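Shallots, Sorting, and a Very White Room

June 1, 2022

Okay, I have been meaning to write about the pantry for weeks, and I finally have a free evening and a cup of tea, so here we go!

Those of you who read the April post will remember the state of the place. We had just moved into the back half of the old building on Giraldo Street, and the room we were planning to use for storing and sorting food was the color of weak mustard. It had three coats of something glossy on the walls and a smell I can only describe as "basement soup." I painted the whole thing white. Walls, trim, the inside of the door, everything. It took an entire can more than I had bought (of course it did), and I drove back to the hardware store in my painting pants.

I love it now. I can't get over how different it feels to work in there. Dust shows up, which I'll admit is a pain, but so do all the little things you want to see when you are handling produce: a soft spot, a bit of mold near the root, a sprout starting where you don't want one. In the mustard room everything looked a little bit sick, even the good stuff.

The big job lately has been bulbs. Onions, shallots, garlic, all the papery things that live for ages if you treat them right and collapse into goo if you don't. I grew up in a house where onions lived in a plastic bag under the sink, and I was a grown man before I found out that this is pretty much the worst place you can put them. They want air! They want to be dry and cool and away from the potatoes. Potatoes and onions look like natural roommates and they are terrible for each other.

So my routine goes like this. I tip a batch out on a clean surface and go through it by hand, one bulb at a time. I give each one a gentle squeeze at the neck first, which is where trouble tends to start. If the neck gives, that one goes in the "eat tonight" bowl. If it's firm, I turn it over and look at the bottom, brush off any loose dirt, and it goes back in a basket. I don't peel anything and I don't wash anything. The skins are doing a job, so leave them on, even the scruffy ones that shed all over your sweater.

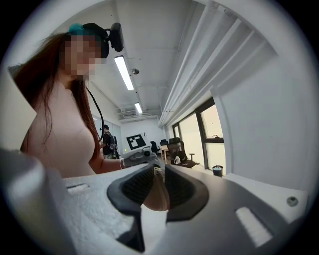
Words by Wilmer Guzmán
Writer, cook, and keeper of the Codden pantry notes

I get asked a lot whether it's worth going one by one when you could just shake the basket and sniff. I think so, yes! Sniffing only works once something has already gone bad, and by then its neighbors are usually on the way too. And I find it really relaxing. You get into a rhythm, you put some music on, and the brown skins make that dry rustling sound that I would happily listen to all day.

A few people wrote in after the last post asking about braiding. I do braid my garlic, badly. The softneck kind is the one you want for that, and you need to do it while the stems are still bendy. Mine come out looking like something a cat has been at, but they hang from a hook by the kitchen door and I feel very pleased every time I walk past. Shallots I just keep in a shallow basket, not too deep, and I give them a stir when I remember.

What to do with the "eat tonight" bowl, then? My favorite thing by a mile is to slice all of it, whatever is in there, and cook it very slowly in butter with a pinch of salt until it turns jammy. Give it more time than you think. I put mine on toast with an egg, or stir it into lentils, or (please don't judge me) eat it from the pan with a fork. The jammy stuff freezes beautifully too. I spoon it into an ice cube tray, and then there's a head start on soup waiting for me on any night when I can't face chopping.

Oh, and labels! I've started writing the date on a strip of masking tape and sticking it on the basket handle. I held out against this for years because I was sure I'd remember. I never remembered. Now I know which basket to reach for first, and the older bulbs get used while they're still good.

Next on my list is the shelf situation. I've got planks leaning in the hallway and a box of brackets from Skindel that I'm very excited about, and I want the bottom shelf high enough that I can sweep under it without lying on the floor. If you've put up shelves on old plaster, please leave me a comment and tell me what anchors you used. The last ones I tried came straight back out of the wall and brought a good chunk of my lovely white paint with them.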